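March
By Ghislain Beaulieu, Skirncombe College

Skirncombe students teach a robot to tidy up after the team

Students in the Skirncombe College robotics club have spent the better part of the school year on a job that most families would be very glad to hand over, and this month they are ready to show the neighbourhood how far they have come. Their project, which they have named Giva, is a robot arm that is learning to pick up clothing left lying about and put it where it belongs. Everyone is warmly invited to come and have a look at the club's open evening in the Aubert Room, starting at 6:30 p.m.

The idea came out of a conversation at the end of last season, when the club was looking for something to enter in the Grarkton Student Automation Challenge. There were grand plans on the whiteboard for a while - a garden weeder was very popular - but the students kept coming back to laundry. Clothes are soft, they flop, they slide and they never land the same way twice, and the members liked the thought of working on something their grandparents would understand straight away.

"We thought a T-shirt would be easy, and then we spent three weeks on one sleeve," said Killian Langlois, who captains the student team. "A block stays a block when you grab it. A jersey turns into something else, so you have to look again every single time. I fold my own laundry with a lot more respect now, and my mum has noticed!"

The club has 54 members this year, and ten of them make up the Giva team. They meet after class to guide the arm through each pick-up by hand, save the recording, talk over what went wrong and try again. So far they have saved 1,350 practice runs, and the younger students have become very particular about labelling them properly. Parts and materials were paid for with the proceeds of the fall bake sale and a good many bottle drives, and the club is grateful to every family who cleared out a garage for the cause.

Red garments on the grey seat

Much of the recent practice has been with red and white garments set out on grey upholstery, with a small camera at the gripper giving students a close view of the cloth between and beyond the two fingers.

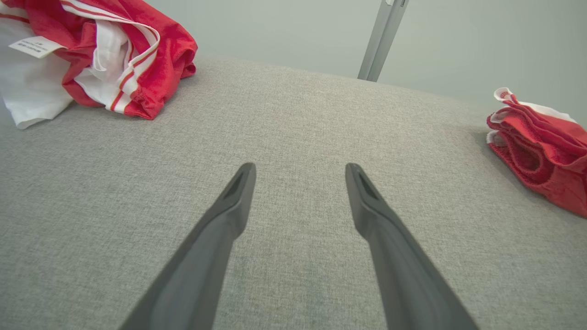
Come and see it for yourself

The open evening will include demonstrations, a chance for visitors to steer the arm with a student at their elbow, and a table of earlier projects going back to the club's first line-following cars. There is seating for 162 people, and light refreshments will be served. Admission is free, and children are very welcome.

Students who would like to join the club next term can speak to any member on the night or leave their name at the school office.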